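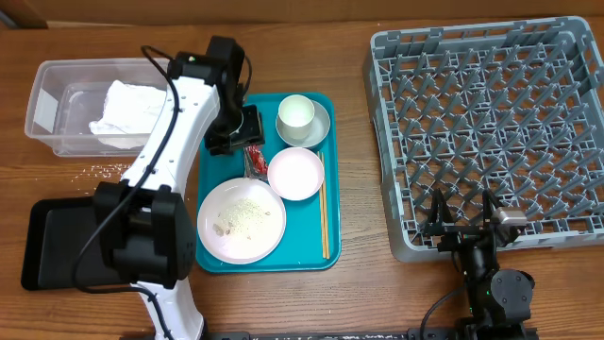 The owner of the Jolmont lunch counter has cleared tables for 39 years and has opinions about trays. "People stack," she says, with the face other people save for parking tickets. "Cup in the bowl, chopsticks in the cup. Then it all goes over at the sink."

Her method is dull and she is proud of it. Chopsticks come off first, then the cup, then its saucer, then the bowl. Paper goes in a bin of its own.

And the rice? She sighs. "Leave it till last. Wipe it while it's soft and you've got paste — you've glued your own table."

She once tried a crumb scraper from Gornico. It lasted 2 shifts. "Lovely thing," she says. "I use it on envelopes." She goes back to her cloth, and I move my elbow.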